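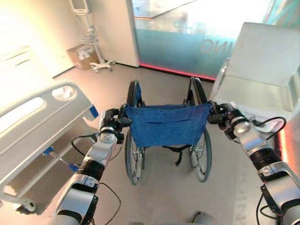

So how much should you set aside beyond the price of the robot itself? Plan on 50 percent more, and be glad if you have some left over in October.

I wish I'd had that number when I started our budget for the Clinach rooms, because my first sheet had one line on it (the robot!) and I was so proud of it. Then came the spare grippers, the cables, the service plan, and 12 hours of setup from the folks at Ondow. My sheet grew to 4 pages – and I still forgot shipping.
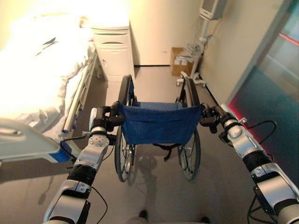
Notebook No. 12

Moving a wheelchair by its two push handles is the job we're budgeting around, so I asked both Shenoy and Kirari to quote for two arms and two grippers, with training listed separately. Shenoy came in lower, bless them, but charges for every visit after the first. I'm leaning toward Kirari and a smaller order, and I'd love to hear what other small clinics have paid.

Posted Aug 4, 2025

100 shares | 4 comments

Contact | Copyright 2025 | Back to top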